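Rornine Shelf Panel, White, 354 mm

Replacement and add-on shelf for the Fjeld cabinet range. Particleboard core, white faces, edges left raw for site finishing. Sold singly or in packs of 2.
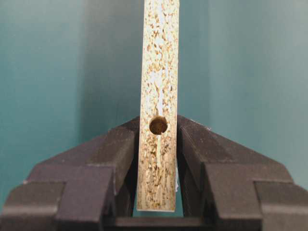 Raw particleboard edge with drilled hole.

Item no.: 72-354
Length: 354 mm
Finish: matte white
Storage: flat, indoors, off concrete floors

Let panels sit in the room of use for 72 hours before fitting. Raw edges take up moisture faster than the faces, so seal them on the day of installation — iron-on edging or two coats of primer. 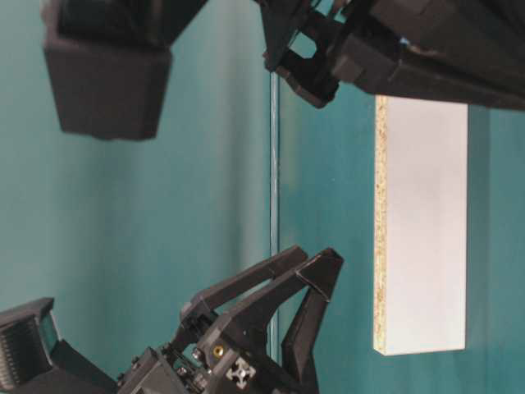
Iron-on edging should be cut slightly long and trimmed after it has cooled. Do not use the panel above a dishwasher or within 200 mm of a heat source.

Dowel holes: clear dust before gluing. Apply glue to the wall of the hole, not the dowel. Overfilled holes can split the core when the dowel is driven in.

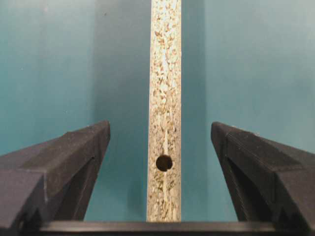
Photo: Rerkevis / Roald Solheim

Older Lundum cabinets use a different hole pattern and need the adapter kit, sold separately. Orders placed in December ship with the revised instruction sheet.

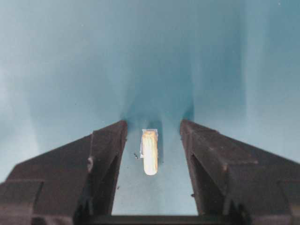

Kojo Nyarko wrote: Fits my Fjeld base unit without trimming. The primer raised the grain on the first coat, so allow time for sanding between coats.

Returns: unsealed, unglued panels only.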